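The Goalkeeper Problem, or How I Spent a Winter Losing 4-3

I have a confession to make. I've been playing football games since I was small enough to need a cushion on the chair, and until last February I had never once paid attention to my goalkeeper. He was just the guy who came with the team! All my coins went on strikers, then on wingers, then on another striker because he had nice boots.

Then I joined the Katness league. It's a little online thing, one match a week, everybody builds a squad from scratch on the same budget, and you can't buy your way out of trouble. I scored plenty. I also let in four goals a game, and by midseason I was sitting near the bottom with the best attack in the division.

The person who set me straight was Helmi Rantala, who won the league that year with a squad so dull I had to look up half the names. Her keeper was called Räsänen, one of those made-up players the game generates for your youth academy, and he'd cost her 400 coins. Mine had cost 50. (I'd been proud of that. I'd told people.)

"You're shopping for the highlights," she told me over voice chat, while beating me. "Look at what happens to the ball after the save."

So I started looking. My keeper stopped plenty of shots, but he palmed nearly all of them straight back into the middle, where some grateful forward was standing. His diving was great. His handling was 50 as well, a number I had scrolled past every week for months. 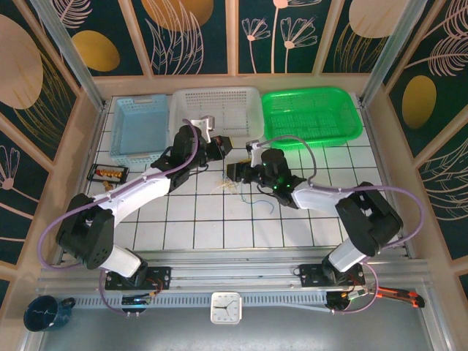 What I look for now

Handling first, always. I won't touch anyone under 60 anymore, even for a cup game I don't care about, and I'd go a lot higher if the budget lets me. Then positioning, because a keeper who's standing in the right place doesn't need to fly across the goal. Reflexes come third, and I know that will make some people angry.

Kicking is the one I argue about with Helmi. She ignores it. I like a keeper who can drop the ball on my left winger's toes, since my whole plan when I'm tired is to hoof it and run. She says that's a plan for someone who's already losing. She may have a point, but I've scored some lovely goals that way and I'm not giving them up.

The other change was slower. I stopped dragging my keeper off his line every time an attacker got through. It's such a hard habit to break! Your thumb just goes. I spent most of an evening in the practice arena letting the computer run at me, keeping my hand off that button, and conceding some truly awful ones before it started to feel normal.

The rematch

We met again in the Savau Cup, which is the knockout the Katness people run once the league is done. I'd sold my second striker, a player I adored, and put everything into a tall, slow keeper named Husemano with terrific hands and no pace at all. He looked like he was wading.

I lost on penalties after a 1-1 draw. Helmi scored all of hers down the middle, and he dived every time. I've been practicing staying still ever since, and she's switched to the bottom left corner.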